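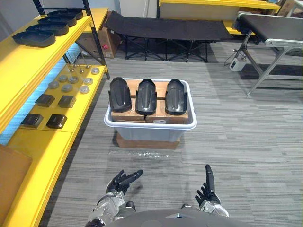

Sorting Discarded Packaging and Molded Parts at a Small Storeroom

Student Project Report
Department of Industrial Studies, Clerville Technical College
Submitted by Elin Kemeys

1. Background

The project was carried out in the storeroom of the Hemmont teaching workshop between the autumn term and the end of January. The workshop receives deliveries of parts for four undergraduate courses. Parts arrive in cardboard boxes of many sizes, and the empty boxes have for some years been placed in whatever bin stands nearest. The same bins are used for molded plastic shells that have been removed from assemblies or set aside after inspection.

The workshop supervisor asked for a study of how this mixed material could be separated with little extra work for students and staff. The report covers the contents of the bins, the method used to sort them, the results of the trial period and the recommendations that follow.

2. Condition of the Bins at the Start

The bins are of light plastic with thick, rounded rims and taper toward the base. At the start of the study they held brown cardboard boxes, packed in whole. Long black shells were laid side by side across the open top, where they rested on the cardboard and the rim. A bin could also be found standing on a wide cardboard box, and strips of clear plastic wrap were left on the floor close by.

Three difficulties were recorded. Whole boxes take up most of the volume of a bin, so that a bin appears full when it holds very little material by weight. Shells placed on top of the boxes are not supported evenly, and their glossy surfaces are easily marked when they touch one another. Labels left on the boxes make it hard to tell an empty box from one that has been put down for a short time with parts still inside.

The last point proved the most serious. Over the study period, 2 boxes were found to contain unopened hardware kits ordered from Vuleder. Both had been in the bins for more than a week.

3. Method

All material leaving the storeroom was sorted by hand and entered on a tally sheet kept beside the yellow shelving. Items were placed in one of four groups: cardboard, molded shells, clear film, and other. Boxes were opened before they were counted. A box with a readable label was checked against the delivery list, and the label was then struck through with a marker.

Shells were handled separately from the cardboard. Each was inspected for cracks along the raised ridge and at the side tabs, which are the points most often damaged during removal. Sound shells were returned to the shelving with the hollow side down. Cracked shells were put aside for the plastics course, where they are used in material tests.

Sorting took place twice weekly, with the main session on Friday afternoon. Two students from the Watkins study group assisted in the second half of the project.

4. Results

A total of 1,589 items were recorded. Of these, 717 were cardboard boxes and 494 were molded shells. The remainder consisted of film, foam inserts, paper and a small quantity of mixed waste.

Flattening the boxes had the greatest effect. Before the trial, the cardboard bins were emptied after every large delivery. In the last month of the trial they were emptied once a week, and on no occasion was a bin overfilled at the time of emptying.

The proportion of shells judged fit for reuse was higher than the supervisor had expected. Most of the rejected shells had a broken tab and no other fault. It was not possible to establish how many of these had been broken in the bin and how many during removal, as no record of the condition of the shells was kept before the study.

Film was the least satisfactory group. It is light, slides off the top of a full bin and collects on the floor, where it is a slipping hazard on the smooth gray planks. A lidded container was tried for two weeks. It was used regularly by the students assisting with the project and very little by other users of the room.

5. Recommendations

Boxes should be opened, checked and flattened by the person who unpacks them. The marker should be tied to the shelving.

Shells should not be placed in or on the cardboard bins. One lower shelf should be cleared and lined with foam for this purpose.

Bins should stand directly on the floor. A bin raised on a box is less stable, and the box beneath it tends to be missed when the bins are emptied.

A second trial of the film container is advised, with the container placed at the unpacking table. The present tally sheet may be used without change, except that the column headed "other" should be divided to show foam separately.

6. Acknowledgments

The author wishes to thank the staff of the Hemmont workshop for access to the storeroom and delivery lists, and the members of the Watkins group for their assistance with sorting.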